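**Pluver RS-90 rackmount sync and timecode generator**

1RU, dual power supplies, ships from our Grarnstead warehouse. Replaces the RS-60. Same rear panel layout so your old looms still fit.

What it does: tri-level and black burst out, word clock, LTC, PTP grandmaster on two network ports. Lock to GPS or an incoming reference, or run free on the internal oven oscillator. Six reference outputs, each with its own timing offset. Set it from the front panel or the web page.
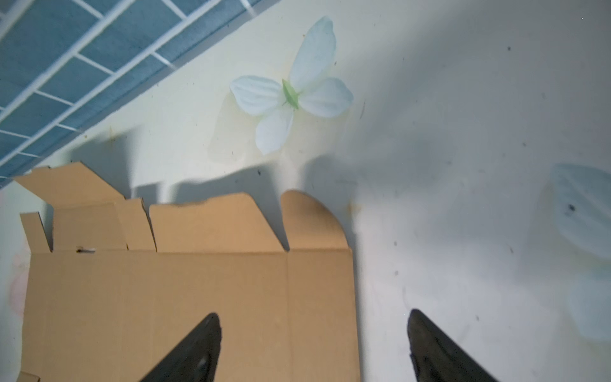
Test patterns come standard on the RS-90 now – bars, ramp, zone plate, pluge, moving box. The moving box is the one to use for spotting dropped frames. Flat field is in there too, adjustable level, handy for checking shading before you point a camera at real stuff. Pale on pale is where bad shading shows up, like a white flower decal on a white wall, so set black and white balance first. Text ident up to 30 characters on any pattern.

## Holdover

Lose GPS and the unit keeps going on the oven. Give it 90 minutes from cold before you trust it. Alarm relay on the back, plus SNMP traps. When the reference comes back you pick jam or slow slew. Slow slew is default, leave it there if your on air.

## In the box

- RS-90 main unit
- two power cords, US plugs
- rack ears and screws
- breakout cable for LTC and alarm
- printed quick start (full manual is a download)

## Options

- **Dallgate card.** Four more black burst outputs. Factory or feild fit, power down first.
- **Mahasneh antenna kit.** Roof antenna, bracket, surge arrestor. Cable sold separately, tell us the run length.
- **Spare power supply.** Hot swap.

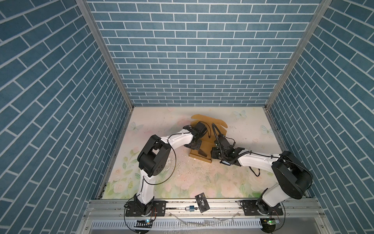 ## Price and ordering

Base unit $1,914. With the Dallgate card fitted, $2,000 plus shipping. Rental by the week, ask.

Stock is low till September – next batch is on order. Questions on PTP profiles or mixed SDI/IP setups go to Miloslav Kubíček on the sales desk. Have your switch model ready.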